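The **Borerham slip fault** was a grip failure in the Janasent laundry-folding project, which trained robots on garment handling recorded with hand-held grippers. It was first logged by Ayten Çınar on 01/03/2019 and is still a favorite puzzle among folding enthusiasts!

## Fault

The fingers closed fully, the software reported a good hold, and the cloth slid out anyway. Of 500 test lifts, 83 ended this way, mostly with thin knits.
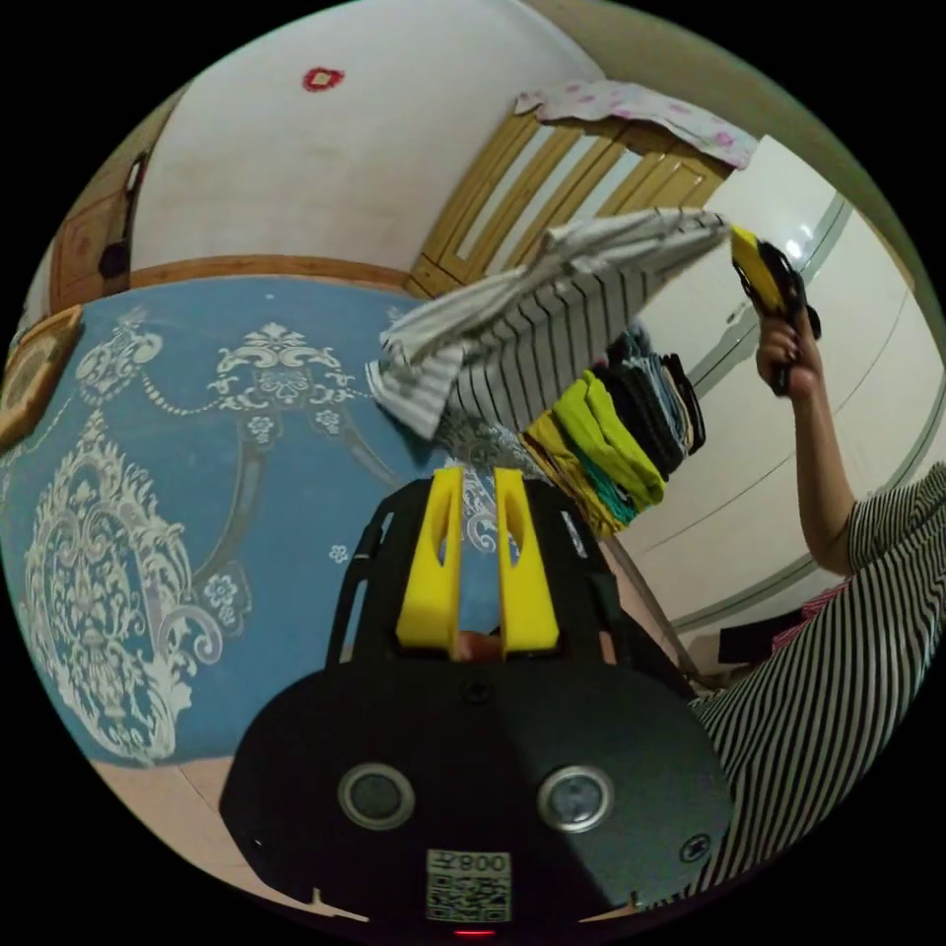
**Why did the software miss the slip?**
It judged the hold only by how far the fingers had closed, and a thin hem reads almost the same as no hem at all.

## Cause and fix

Abdelghani Ghoneim traced the trouble, rather brilliantly, to a worn spring in the Flasby finger mount. It let the tips spread by up to 2 millimeters under load. A stiffer spring followed in December, along with a second check after each lift. Stacked clothes remained the hardest case, as neighboring layers could drag a garment loose.

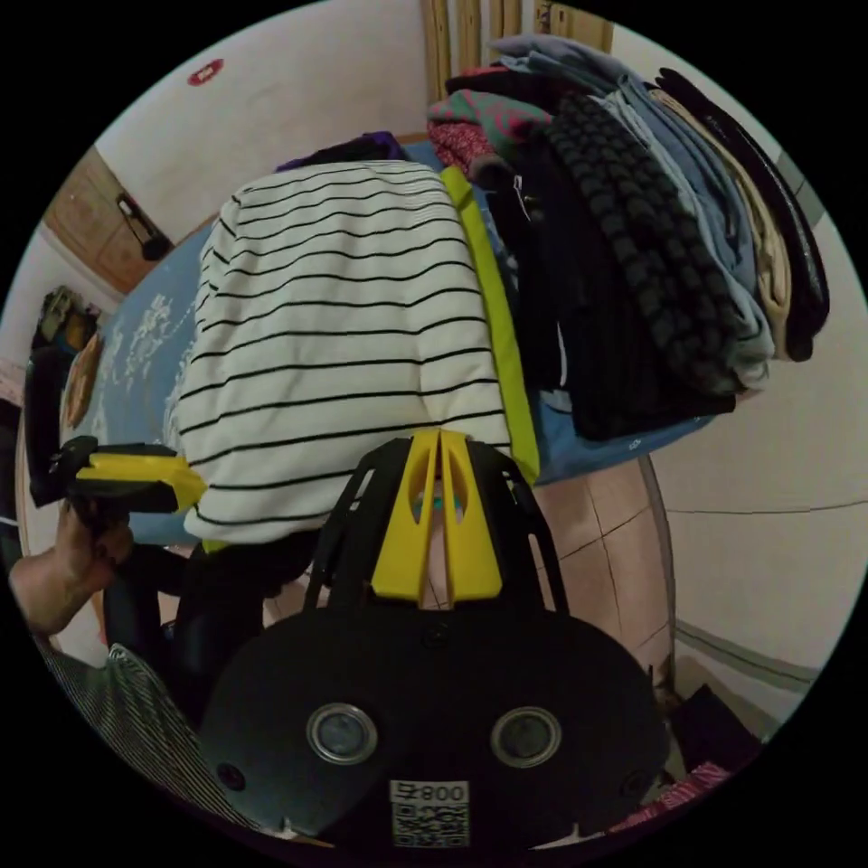

*Striped garment beside a pile of clothes, with a hand-held gripper and a yellow-and-black handheld device.*

## See also

- Hrytsenko grip test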